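Pletell Kabelbox grau, gelocht – Erfahrungen nach einem halben Jahr

Bewertung von Wanda Kubiak

Gekauft habe ich die Box im Januar, zusammen mit einem zweiten Netzkabel für den Monitor. Bei Fultau gab es sie in Weiß, Schwarz und Grau, ich habe Grau genommen. Vorher lagen die Kabel in einem Schuhkarton unter dem Tisch, und jedes Mal, wenn ich eines brauchte, hingen drei andere daran.

Lieferumfang und erster Eindruck

Die Box kam in einem einfachen Karton ohne Folie, was ich gut finde. Dabei waren vier Gummifüße zum Aufkleben und ein Zettel mit einer Zeichnung, mehr nicht. Eine Anleitung braucht man auch nicht. Die Füße haben beim ersten Versuch nicht gehalten, nach dem Entfetten der Unterseite mit Spiritus sitzen sie fest.

Das Metall ist lackiert, die Ecken sind rund. Ich bin beim Auspacken mit dem Handrücken an einer Kante der Lochung entlanggekommen und hatte keinen Kratzer. Bei der Borkowska, die ich vorher zwei Wochen hatte und zurückgeschickt habe, war das anders. Dort standen an mehreren Löchern kleine Grate über, und der Lack platzte beim ersten Anstoßen ab.

Was hineinpasst

Gedacht ist die Box laut Verpackung für eine Steckdosenleiste mit Netzteilen. So benutze ich sie nicht. Bei mir liegen darin Kabel, die ich gerade nicht brauche: Netzkabel, ein Verlängerungskabel, Netzwerkkabel. Für eine Leiste mit breiten Schaltnetzteilen wäre sie mir zu niedrig, die Netzteile stoßen oben an. Wer nur schmale Stecker hat, kommt vielleicht zurecht.

Wichtig ist, wie man die Kabel vorher legt. Ein Kaltgerätekabel, das straff um die Hand gewickelt wurde, springt in der Box wieder auf und verhakt sich mit dem nächsten. Ich lege es in lockeren, länglichen Ringen auf den Tisch, den Stecker an das eine Ende, die Kaltgerätebuchse an das andere. Dann hebe ich alles auf einmal an und lasse es in die Box gleiten. Ohne Kabelbinder, die mache ich ohnehin nie wieder auf.
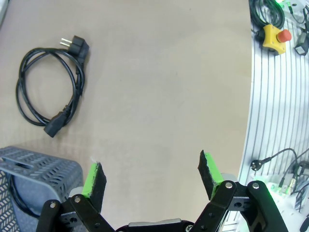 Mit neuen Kabeln klappt das schlechter als mit alten. Ein neues hat noch die Knicke aus der Verpackung und will immer wieder in diese Form zurück. Ich lasse es dann einen Tag ausgebreitet liegen, danach geht es. Bei älteren, weichen Kabeln reichen ein paar Handgriffe.

Die Lochung

Ich hatte erst gedacht, die schrägen Schlitze seien nur Zierde. Im Alltag sind sie recht brauchbar, weil ich von außen erkenne, ob noch etwas in der Box liegt. Welches Kabel es ist, sehe ich nicht so leicht, bei lauter schwarzen Kabeln ist das kaum anders zu erwarten. Meine Kollegin Quyên Lại hat an ihren Kabeln farbiges Klebeband direkt hinter dem Stecker. Das habe ich übernommen, Gelb für Monitor, Rot für Drucker.

Nachteil der Schlitze: Staub. Er setzt sich in die Lochung und lässt sich mit einem Tuch nicht herauswischen. Ein alter Pinsel geht am besten, der Staubsauger mit Bürstenaufsatz geht auch. Alle paar Wochen muss das sein, sonst sieht die graue Box schnell ungepflegt aus.

Der Ausschnitt oben

Durch den rechteckigen Ausschnitt kann man ein Kabel herausziehen, ohne die Box zu öffnen. Bei einem einzelnen Kabel geht das gut. Liegen mehrere übereinander, kommt meistens das falsche zuerst. Der Eurostecker einer Schreibtischlampe geht problemlos durch, der große runde Schukostecker nur, wenn man ihn dreht und mit der anderen Hand nachhilft. Etwas mehr Breite hätte nicht geschadet.

Standfestigkeit

Auf meinem hellen, leicht rauen Tisch steht die Box mit den Gummifüßen fest. Beim Herausziehen eines Kabels rutscht sie nicht mit, solange man nicht ruckt. Ohne Füße ist sie gewandert, und ich hatte Sorge um die Tischplatte. Auf einer glatten Glasplatte habe ich sie bei Henryk Wilczyńska gesehen, dort rutscht sie auch mit Füßen ein wenig. Er hat eine Antirutschmatte daruntergelegt und ist zufrieden.

Das Gewicht ist in Ordnung. Man kann die gefüllte Box mit einer Hand versetzen – allerdings drücken die Schlitze dann in die Finger. Griffe hat sie keine.

Geräusche

Ein Punkt, an den ich beim Kauf nicht gedacht hatte: Metall klappert. Wenn ich ein Kabel hineinlege und der Stecker gegen die Wand schlägt, hört man das im ganzen Zimmer. Ich habe unten ein Stück Filz eingelegt, seitdem ist es deutlich leiser. Beim Modell Prerkulden aus Kunststoff, das ich im Büro habe, gibt es das Problem nicht, dafür verzieht sich dort der Deckel.

Nach einem halben Jahr

Der Lack ist an zwei Stellen am Ausschnitt matt geworden, dort, wo die Stecker immer entlangschaben. Abgeplatzt ist nichts. Rost habe ich keinen gefunden, die Box steht aber auch trocken. Die Form hat sie behalten, obwohl einmal ein voller Aktenordner darauf gefallen ist.

Inzwischen habe ich eine zweite bestellt, für die Ladekabel. Die zweite ist im Farbton eine Spur heller als die erste. Nebeneinander sieht man das, bei mir stehen sie in verschiedenen Regalen, also stört es mich nicht.

Pro: sauber entgratet, runde Ecken, stabil, Inhalt von außen zu erahnen
Contra: staubt ein, klappert ohne Einlage, Ausschnitt knapp, keine Griffe

Ich gebe vier von fünf Sternen. Für Kabel, die man aufbewahren und ab und zu herausnehmen will, empfehle ich die Box. Für eine volle Steckdosenleiste würde ich etwas Höheres suchen.

11 Personen fanden diese Bewertung hilfreich

Kommentar von Elżbieta Gajewski
Danke, der Hinweis mit dem Filz hat mir geholfen. Hast du ihn eingeklebt oder nur eingelegt?

Antwort von Wanda Kubiak
Nur eingelegt. Er ist knapp zugeschnitten und verrutscht nicht, und zum Absaugen nehme ich ihn heraus.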